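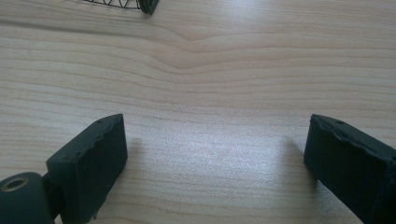

# Is the Halliday hand-held gripper kit OK for a beginner?

Hi all! I'm finally ready to buy a hand-held gripper so I can record tabletop tasks at home and train a small arm with them. I've narrowed it down to the Halliday kit from Dotex and the ready-built one from Jolberg. The Halliday costs 500 with the camera mount, and the Jolberg is a good bit more. I've never put anything like this together. How do the finger pads hold up, and is there anything I should buy along with it? My plan is to start with kitchen stuff, so mostly picking things up and setting them down again.

Posted 22/09/2025

---

**sanded_edge**

Get the Halliday! I've had mine since June and I still look forward to picking it up. I have 2,212 clips saved so far, nearly all of them done at a table, and the hinges feel as smooth as they did in the first week. The build took me one long evening (I put a link in backwards and had to undo half of it, so read step 29 twice).

Pads are the weak spot. The top edges get scruffy with use, and if you put a grippy covering over them it will start to lift along the inside rim sooner or later.

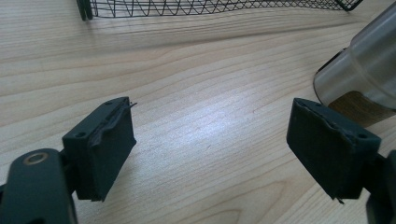
I let mine go for quite a while before I do anything, and then I trim the loose bits with nail scissors. Ragged edges haven't spoiled a grasp for me on mugs or boxes. Thin things like a teaspoon are another story, and for those I'd put on a fresh covering. Order the spare pads with the kit so you only pay shipping once. They come in packs of 2, and the screws are included.

One more tip: watch your lighting. A shiny tabletop can throw a big pale patch right between the fingers. I moved my lamp off to the side and turned it toward the wall, and my clips got so much better!

---

**tinbox44**

jolberg is nice but heavy. my wrist was done after an hour. go with the kit

---

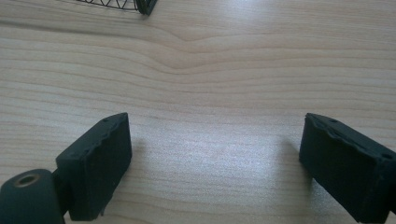 **Answered by marrowfield** · edited once

I agree with most of what sanded_edge wrote, but I'd add the Sarkmont grip sleeve to your order. It slides over the handle and makes long sessions so much more comfortable, especially if you have small hands like me. It fits the Halliday without any cutting.

Before you record anything for real, open and close the fingers slowly a few times and check that both pads show up in your video at their widest. My mount had slipped a little out of the box and I lost a whole afternoon of clips to it. Tighten the mount, do a short test, and look at it on a big screen.

Have fun with it, and please come back and post how the kitchen stuff goes! I'd love to know what you try first.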